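Wed 30 January

# Laundry day, the long version

Hello again! I got lost in the winter wash, so this gallery is all sheets, shirts and folding tables. I've been sorting out the linens at Nesstead since June, and I still get a kick out of a big wash day - the smell of soap, the piles everywhere, somebody's favorite T-shirt showing up inside a pillowcase.

A few things I've learned along the way. Two small loads beat one giant one (my sheets come out in a knot otherwise). Fold the shirts first, while you've still got the patience. And please don't ask me to fold a fitted sheet, I roll mine up and shove it to the back of the closet like everybody else.

I write my wash list by hand too, and it had eight lines on it this time, five of them bedding. 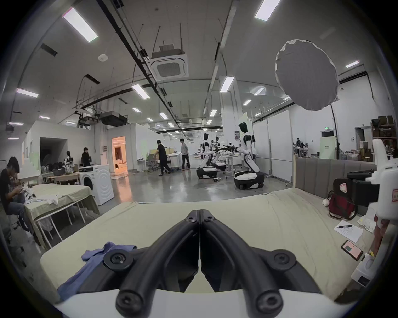

*Pale green sheet, wrinkles and all, with a pen and a handwritten page on top. Over by the washer, a white garment is getting some attention at the folding table.*

Towels are next, once I find the other basket.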